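Perow grip fault

The Perow grip fault is a failure in two-arm tabletop sorting robots where the gripper reports a closed grasp on thin crumpled paper but holds nothing. First logged at Trerstead in November by Chie Ishida. Named for the Perow controller.

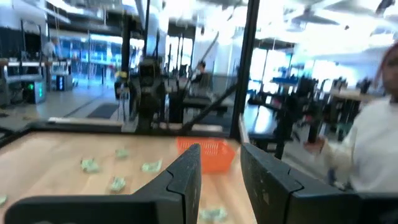 Small crumpled items and an orange basket, on a wooden tabletop in all three views.

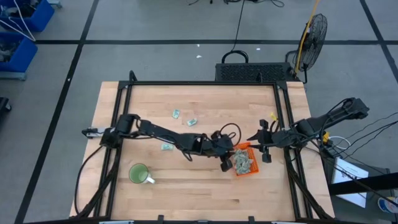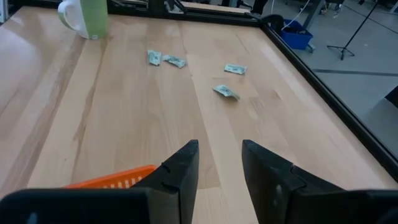

Cause: finger position was read as proof of grip. No force check. Paper folds flat, fingers pass the limit, arm carries on to the basket anyway and opens over it. Count goes up, basket doesnt.

In a Bikent review of 3000 cycles, 122 were false grasps. In 9 the arm pressed down into the tabletop before stopping. No injuries.

Fix, issued December 20, 2018 by Rawiri Lockyer: lower closing speed, motor current check, retry limit of 5, then a full stop. Huguette Doucette disputed the retry limit as too high. Poirier arms use a diffrent controller and are not affected.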